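Clenden autograph collection, workroom notebook
Saturday, December 22, 2018 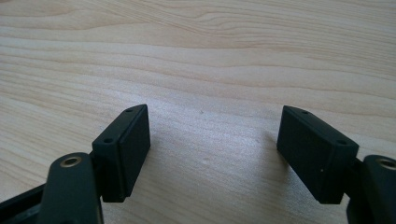
Box 7, letters

Finished the folder list for the Gustell letters today. 201 items, two fewer than the dealer's list. Gholamreza Khosravi thinks the dealer counted envelopes separately in the May batch. I've penciled both numbers inside the folder.

Two letters signed "H. Virkine" are in different hands. The earlier one matches the signature in the county deed book. The later one could be a clerk's copy — the paper has no fold lines and the date is in another ink. Cataloged as "attributed" for now.

Purchase ledger

Collector paid $2,950 for the Cherkaoui diary and noted it as complete. It skips from page 88 to 93. Stubs are visible at the gutter, so the leaves were cut out. No word in the ledger on when. Dalia El Sherbiny will check the sale catalog.

To do

Rehouse the oversize muster roll.
Ask Dalia for the newspaper scrapbook index, second half.
Order more folders, legal size. We are down to one pack.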